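Small Coupe, Long Memory

The Clendetti 302 was never meant to be a collector's car. It was drawn up as a weekend coupe for buyers who couldn't stretch to the bigger names, and for most of its life it was priced that way. Clean ones now change hands among people who know each other, and the cars rarely reach a public sale.

Graziella Marchetti bought hers with a seized engine and a trunk full of spare trim. The body had been stored under a roof in Jerneck and was straight. The floors were another matter. She replaced both sides from the firewall back, using panels cut by hand, because the factory ones had run out long before.

"I paid 3000 for it and thought that was the expensive part," she says.

The engine is a small four with twin carburetors and a cast iron head. It makes 80 horsepower when everything is right, and it spends much of its time slightly out of tune. Owners tend to blame the linkage, which wears at the pivot and lets the rear carburetor lag behind the front. Marchetti had new bushings turned in bronze. The car has pulled evenly ever since.

On the road it feels lighter than it looks. The steering is slow off center and then quickens, so the first few corners take some care. The brakes are drums all around and need a firm foot. At 40 miles an hour on a back road it is good company. On the highway the wind noise around the door glass makes talking difficult.

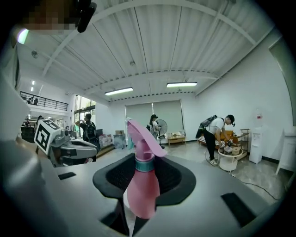
Kyriaki Vasilakis
Contributing Editor, Classics

The interior is where most restorations go wrong. The original seat cloth had a narrow rib that no supplier makes today, and the usual substitute is too shiny. Marchetti kept her worn driver's seat and had only the stitching redone. The dash top was cracked in two places. She filled it, sanded it and left the repair showing a little at the passenger end.

She plans to drive the car to the spring meet at Indby in April, with the spare trim still in the trunk.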